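4. Do home sellers really use boxes that are too big? 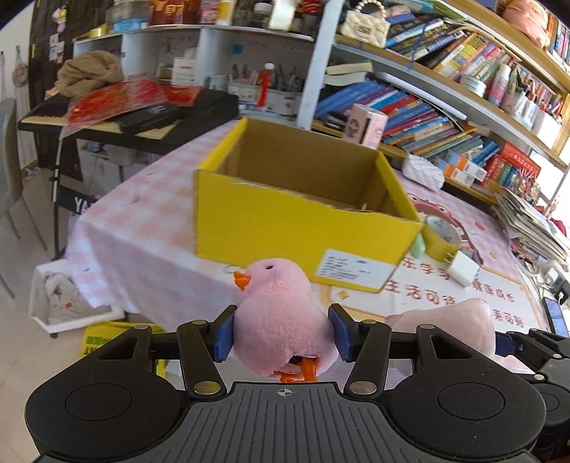

Isolde Fenwright
Research Fellow in Consumer Policy, Curkari Institute of Trade Studies

Figure 2. A plush chick and an open yellow cardboard box with a shipping label on its front, with a roll of tan packing tape alongside.

4.1 The claim and where it comes from

Much of the recent writing on small parcels starts from the idea that people who sell from home send out too much air. The usual picture is of a light, soft item in a stiff carton several times its size. The carton maker Bastix made this claim in a sales brochure, and the brochure has since been cited in trade articles, in a guide put out by the marketplace Tredeo, and at least once in a local waste plan. We have followed each of these citations back. All of them end at the same brochure, which gives no sample, no method and no description of how empty space was measured.

This does not make the claim false. It does mean that four sources which look separate are one source, and that the source sells smaller boxes.

4.2 What was collected

Between us and the two sorting depots that agreed to take part, we obtained records for 310 parcels sent by home sellers in and near Curkari during March. For each parcel the depot noted the outer size and the weight. The sender was then asked to give the size of the item inside and to say where the box had come from. Soft toys, baby clothes and knitted goods made up most of the sample. Soft toys are the awkward case, and we come back to them below (see Figure 2 for the kind of item and packing materials meant).

Of the senders we contacted, 130 gave answers complete enough to use. That is a poor return, and we would ask readers to keep it in mind. People who measure a toy for a stranger on request are probably careful people, and careful people may well pack more neatly than others. If so, our figures make home sellers look better than they are. We know of no way to correct for this with the data we hold.

4.3 The trouble with soft things

Empty space is easy to define for a book. It is much harder for a stuffed animal. Press a plush toy flat and it will go into a padded bag; leave it alone and it needs a box with some height. Which of these is its true size? The brochure does not say. Tredeo's guide tells sellers to measure "the item at its smallest", advice that will make nearly any box look wasteful.

We asked senders to measure the toy as it sat on the table, without pressing. On that basis most boxes were a fair fit, with gaps that a sheet or two of paper would fill. When we repeated the sums using a pressed size, the same boxes looked badly oversized. Nothing about the parcels had changed. A finding that can be turned round by the choice of where to hold the tape measure should not, in our view, be used to set rules on packaging.

There is also the matter of what buyers want. Several senders told us they had tried bags and gone back to boxes after complaints about creased ears and bent beaks. We give this little weight, as complaints are easily remembered and we saw none of them. Still, a parcel that is sent back makes its journey again, and none of the papers we read counts that second trip against the bag.

4.4 Used boxes

The strongest objection to the standard claim is a simple one. A large share of senders said that the box had already reached them with something else in it. A person packing with whatever is in the cupboard will often pick a box that is slightly too large, and will be using no new card at all. The brochure treats such a box exactly as it treats a new one.

Here again we would be cautious about our own evidence. Saying that a box has been reused is a pleasant thing to say to a researcher. Depot staff could sometimes see the marks of an old label, but they were not asked to look for them, and a clean box may also be a second-hand one.

4.5 Van space

The carrier Donati has argued that the real cost lies in the van, whatever the age of the box. This is a better argument, and we take it more seriously. A van that can hold up to 1000 small parcels will hold fewer if each is a little bigger. But the argument only bites when vans leave full. We asked for load records on the Curkari routes and were told that they are not kept in a form that can be shared. Until they are, the saving remains a sum done on paper — and one that assumes the busiest day of the year is a normal one.

4.6 What can be said

On the evidence so far, we can say that some home sellers use boxes larger than they need, and that the size of the problem depends heavily on how soft goods are measured. We cannot say whether the problem is growing. Nor can we say that smaller new boxes would use less card than larger old ones, and the brochure's figure should be dropped from policy papers until its makers show how they reached it. Section 5 turns to padding and tape, where the published numbers are, if anything, weaker.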